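Re: [zukstead-players] Perkari level 30, and is the October patch worth it?

Hello all,

Lovely to see the list so lively again! I put the kettle on and replayed the whole Adstead chapter before answering, so forgive the ramble.

> I'm stuck on the harbour puzzle with 124 moves
> left. Do the colours matter, or just the order?

1. Order first. Clear the grey tiles before you touch a coloured one, and save your undos. 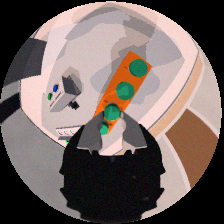 2. Then the colours. Matching neighbours doubles the bonus, and I finished with 40 moves to spare (my favourite run yet).

As for the patch, yes, grab it. The Londoño soundtrack no longer skips on my old laptop. 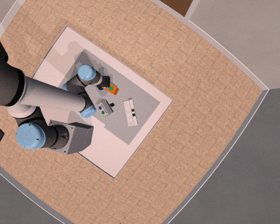 M. Londoño
List moderator, Zukstead Players

My best score is still only 906, so do write back if you've beaten it, I'd be tickled to hear how!

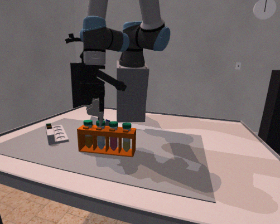

Robot arm and grey pedestal, computer render

Cheers, and happy puzzling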